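Kristóf Magyar lleva nueve años en la lavandería Arriaga y todavía dobla sobre una mesa de madera. «El metal enfría la tela y marca la arruga», dice. «En la madera la tela se queda donde la dejas.»

El taller trabaja para dos hoteles y una residencia. En julio pasaron por allí 2.568 piezas, casi todas blancas. Magyar prefiere las blancas porque dejan ver el defecto enseguida. «En una de color se te escapa un dobladillo mal cosido. En la blanca lo ves al extenderla.»

Su método tiene pocos pasos. Primero deja caer la tela sobre la mesa, sin estirarla. Después busca una punta, la levanta y espera a que el resto cuelgue. «La gente tira de los lados y se pelea con la tela. Yo cojo una punta y el peso hace lo demás.» Solo entonces alisa con la palma, del centro hacia fuera, y dobla en cuatro.

No usa almidón, salvo si lo pide el cliente.

De las arrugas habla sin dramatismo. Una tela blanca recién echada sobre la madera, dice, siempre cae con pliegues, y los más anchos son los que menos le preocupan. 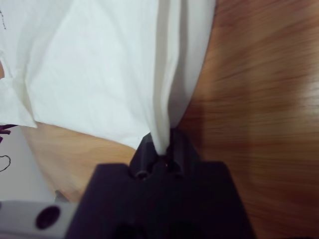
Chantelle Mathebula no está de acuerdo con lo de la punta: según ella, en las piezas grandes hay que coger dos esquinas desde el principio, o el dobladillo se tuerce y toca empezar otra vez. Magyar lo admite para las sábanas. «Para un mantel, no», responde. «Para un mantel, una punta y paciencia.»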